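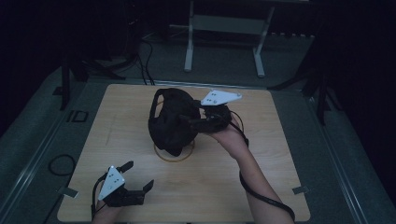 Before you train on anything, line up the gripper width signal with the pose track. Both come in over the cable from each hand unit, but they are stamped by different clocks, and the offset changes every time Rolitz restarts. Pick a moment where the jaws close on something large and easy to find. The headset over the circle works well, with the right jaws shut on its side and the left jaws still open, so the two width curves can't be mistaken for each other.

1. Open the session in Rolitz and load both width channels.

2. Set the search window to 3000 ms. Shorter windows miss the offset after a cold start.

3. Run align_width on the right channel first, then the left. The two results should agree to within 16 ms. If they don't, check that the channels aren't swapped in the config.

4. Write the offset to the session header and export again. Old exports are not updated.

Sessions recorded before October use the Tamumar header, which has no offset field. Arnar Vigfúsdóttir's script converts up to 79 of them in one batch. Run it before step 1.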